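The crosswalk at Kakby and Route 5 was a mile and a half from Elin Hopkin's house, and she had filed 8 requests about it before anyone from the county called her back.

The woman who called was Róisín Foley. She was a traffic engineer and she had a cold. She wanted to know if Elin could meet her at the corner on Friday morning, before work.

"Rain or shine?" Elin asked.

"Rain would be better," Foley said.

It rained. Elin parked at the tire shop and walked over with her hood up. Foley was already there in an orange vest, standing on the grass because the sidewalk ended forty feet short of the corner. She had a clipboard in a plastic bag and a wheel on a stick for measuring.

"You wrote that the paint is gone," Foley said.

"Look at it."

Foley looked. There were two bars left near the far curb and a gray smear where the others used to be. A truck from Nautiyal Freight went through the middle of it and threw water up to their knees.

"They come down that hill at fifty," Elin said. "My mother used to cross here for the bus. She stopped going out."

"When was that?"

"Last June. She's all right. She gets her groceries brought in."

Foley wrote something down. Then she pushed her wheel along the shoulder as far as the guardrail and came back. It took her a while. Elin watched a man in a dark jacket come out of the apartments across the road and stand at the curb. He let nine or ten cars go by. A van slowed for him, and he took two steps, and the car in the other lane didn't slow at all. He stepped back. He waited again, then ran.

"Did you see that?" Elin said.

"I saw it."

"Is that on your form?"

"There's a box for it," Foley said. "It's a small box."

They went into the tire shop to get out of the wet. The owner knew Elin and let them have the two chairs by the window. There was a water cooler in the corner. Foley filled two cups and took a pill out of her pocket for her cold.
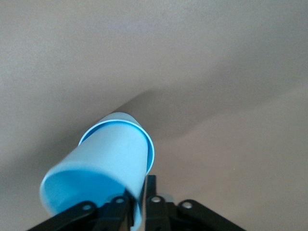 *Photo: Vorwood Quarterly*

"Let me tell you how it works," she said. "For a signal I need a count. I need so many people crossing in an hour, and I need it for several hours. You don't have that here."

"People don't cross because they'll get hit."

"I know."

"So you count the ones who are brave."

"Pretty much." Foley drank her water. "I did a count at this corner two years ago. I got 137 for the whole day. I needed a lot more than that."

Elin hadn't known there had been a count. She asked why it wasn't on the county website, and Foley said that it was, under Uvix, the name of the system they'd bought to keep the counts in. You had to make an account. Elin had made an account for the requests and supposed that this was a different one.

"It is," Foley said.

The owner's phone rang and he went in back to answer it. Outside, the bus pulled up on the far side of the road and let off a girl with a backpack. She walked along the shoulder, facing traffic, toward the gas station, where there was at least a turning lane to stand in. She didn't even look at the crosswalk.

"She won't be in the count either," Elin said.

"No."

"What can you do without a count?"

Foley turned over a page inside the plastic bag. "Paint. I can get paint. I can move the stop bar back. I can ask for an island, so you only have to cross one direction at a time. The island has to go to the board."

"How long does that take?"

"The paint is this summer. The island, I don't know. I've got three ahead of it."

"Did anybody get hit at those three?"

"Two of them," Foley said.

Elin didn't say anything to that. She had been ready to argue. She had a folder in the car with the names of everyone in the apartments who had signed, and a letter from the school, and a drawing her nephew had made of the corner with the cars much bigger than the people. She thought of going out for it. The rain was coming down harder now and it was almost time for work.

"I have signatures," she said finally.

"How many?"

"About 500. Some are from the church."

Foley put her cup down on the windowsill. For the first time that morning she looked interested. "Do they have addresses on them?"

"Most of them."

"Within half a mile?"

"I could sort them."

"Sort them," Foley said. "The board doesn't read my form. They'll read addresses. If you bring it in by the end of the month I can attach it, and then it goes in as a petition and they have to take it up at a meeting. You'd have to speak. You'd get three minutes."

"I can do three minutes."

"Say the part about your mother."

Elin went out to the car and got the folder. She carried it back under her coat, and they went through the first few sheets on the counter, next to the register, with Foley reading off street names and Elin saying yes or no. When the owner came back he asked if they were selling something. Elin gave him the pen. He lived on Mill Street, six houses down, and he had never signed.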